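Zurkow Plaster Set — Building the Armature
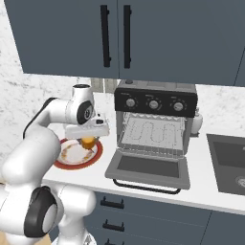 SECTION 3: WIRE AND FIRST COAT

Please read the full section before you open the plaster bag.

1. Cut the thick wire to the length shown on your pattern sheet. Wear eye protection.

2. Bend the wire slowly by hand. Do not bend the same place many times, it will break.

3. Push both feet of the figure into the holes of the base and tighten the screws.

4. Wrap the thin wire around the arms and legs. Leave small gaps — the plaster needs something to hold.

5. Pour the water in the bowl first, then add the plaster. Wait three minutes and stir.

6. Put on a thin first coat with the flat brush.

Note: Leave the figure to dry for 12 hours before the second coat. In a cold room it can take longer.

CAUTION: Plaster becomes hot when it sets. Never put your hand or fingers inside it to make a mold.

CAUTION: Do not pour leftover plaster in the sink.

For painting with acrylics, go to Section 4.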